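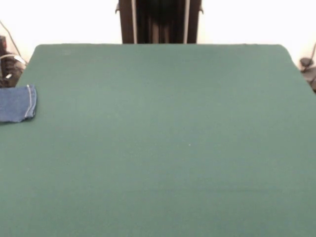
24/02/2023, Fonddale robotics club, bench notes

Denim night! We finally moved on from the dish towels, and I'm so glad we did. Jeans fabric is stiff enough that a fold stays where you put it, and the green felt gives just enough grip that the cloth doesn't skate off when you tug a corner. The students got more out of one session with it than they did in the whole last unit on towels.

Start position is folded, flat, over on the left, with the pale stitching toward the middle of the table. Please keep it that way, everyone! Hidayah Latuheru worked out that the stitched line is the best thing to aim for when finding the edge (light line on blue, blue on green, lovely contrast), and her edge finder is now the one we all use. She wrote the first version in August and it has hardly changed.

Task for the Braltham meet, copied from the board so I stop asking:

- cloth starts folded on the left
- unfold it, drag it to center, fold it again
- up to 30 tries per team, best 8 scored
- 2 students at the table, everyone else behind the line

Tonight's log: we got through 148 steps of the Yaman script before it stopped on a bad grasp height. That's our longest run yet!! The height was set for towels and I'd forgotten to change it. Fixed in the config, not in the script, so pull before you run anything.

Still bugging me:

1. Faint line across the felt toward the front. Could be a crease, could be a seam. The edge finder picked it up twice as a cloth edge when the threshold was low. Raised the threshold and it went quiet, but I'd like to try smoothing the felt too.
2. Lint. Little white specks show up beautifully on green, unfortunately. Lint roller goes in the top drawer, please put it back.
3. The washed-out wall behind the table. Cropping to the felt before doing anything else helped a lot. Should have done that months ago.

The Skorus group does the second fold in a totally different order, long side first, and I really want to try it with our cloth. My guess is it bunches less at the lower edge. Hidayah thinks it'll bunch more. We have a granola bar riding on it.

Next time: rerun from the top with the new grasp height, then long side first, then let the newer kids drive. Bring the other pair of jeans and the good scissors.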